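Gisum Garments: crumpled clothing on soft furniture
Data card and README, release 2

Contents
1. Summary
2. What is in the set
3. Surfaces
4. Garment states
5. Annotation
6. File layout
7. Splits
8. Known problems
9. Licence and contact

1. Summary

Gisum Garments is a collection of colour images of clothes left on upholstered and fabric-covered surfaces in living rooms and bedrooms. It was put together for work on garment state: whether an item is folded, draped or crumpled, where its edges run, and which parts of it can be recognised when most of it is hidden inside its own folds. The release holds 3259 images from 65 sessions. Each session covers one garment on one surface.

The set follows on from Ronitz, which had flat-laid clothing on a plain table only. Models trained on Ronitz did poorly on heaps, and most of the items here are heaps.

2. What is in the set

Items are everyday household clothing and small linen: T-shirts, shorts, children's trousers, vests, tea towels and hand towels. Coats, shoes and anything with hard parts larger than a button were left out. Plain colours dominate. Red and navy are over-represented and white is under-represented, apart from trim.

Trim matters more than its area suggests. A waistband, a hem or a contrasting stripe is often the only thing that tells an annotator which way round a crumpled item lies. Images with visible trim carry the flag trim=1.
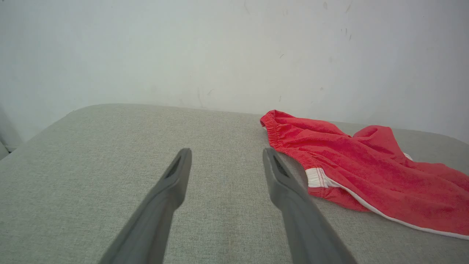 Red garment, white trim, state "crumpled". Gathered band visible, trim=1.

The band in a case like this is labelled gathered_band. The labels waistband and cuff are reserved for sessions in which the whole garment was also recorded laid flat, so that the part could be checked.

3. Surfaces

There are 14 surfaces in all. They are grouped by covering:

woven: sofas, benches, footstools with a visible weave
pile: velvet, cord, fleece throws
smooth: leather and coated cloth
bedding: duvets, sheets, mattress covers

Surface colour is stored as a free-text field and should be treated with care. White balance was not fixed between or within sessions, and the same grey upholstery can come out neutral in one image and distinctly green in another. Use surface_id for grouping, never surface_colour.

Surfaces were cleared of cushions and other items before recording. They were not brushed. Lint, threads and small specks of other colours are present in many images and have not been retouched.

4. Garment states

folded: at least one deliberate fold, edges mostly aligned
draped: hanging over an edge or an arm of the furniture
spread: laid out, outline mostly visible
crumpled: bunched, outline not recoverable without handling

Where two states apply, the one covering the larger visible area is used. A garment crumpled on the seat with one sleeve hanging down is crumpled, with overhang=1.

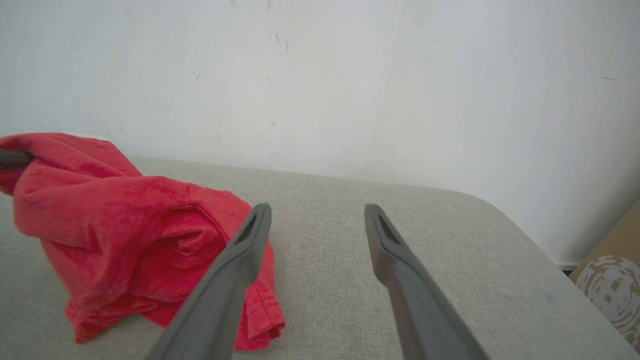
Crumpled items were also given a fold count in release 1. This field has been withdrawn. Agreement between annotators was too low to be useful, mainly for thick or soft cloth, where a shallow crease and a fold are hard to tell apart. Old files that still contain fold_count will load, but the value is ignored by the scripts.

5. Annotation

Every image has a mask for the visible cloth and a mask for the surface. A subset of 2000 images also has edge lines, drawn as polylines and typed as one of:

hem
gathered_band
seam
fold_edge
unknown_edge

Hidden edges are not drawn, even when their course is obvious. Cloth leaving the image is masked up to the border and marked truncated=1. Stitching is not annotated separately, but it may be used as evidence for choosing hem over fold_edge.

Masks were drawn in Peixoto and exported as PNG. Edge lines are JSON, coordinates in pixels, origin top left.

6. File layout

images/ session folders, JPEG
masks/ same folder names, PNG
edges/ JSON, edge subset only
meta/items.csv one row per garment
meta/surfaces.csv one row per surface
meta/images.csv one row per image, all flags
splits/ train, val and test lists

7. Splits

Splits are made by garment. No garment appears in more than one split, but surfaces do. For tests on unseen furniture use the lists in splits/by_surface.

8. Known problems

Masks along the boundary between red cloth and its own shadow are a few pixels too generous in the earlier sessions.

The towel class is mixed. Some small garments in terry-like cloth were entered as towels in release 1. Those found were corrected in May; others may remain.

Image order within a session folder does not follow recording order.

Bedding has very few draped examples.

9. Licence and contact

Images and annotations may be used and shared for research with attribution to Gisum Garments. The scripts are covered by the licence file in the Nerora repository. Corrections to masks should be sent as an issue there, with the session folder, the file name and the edited PNG attached.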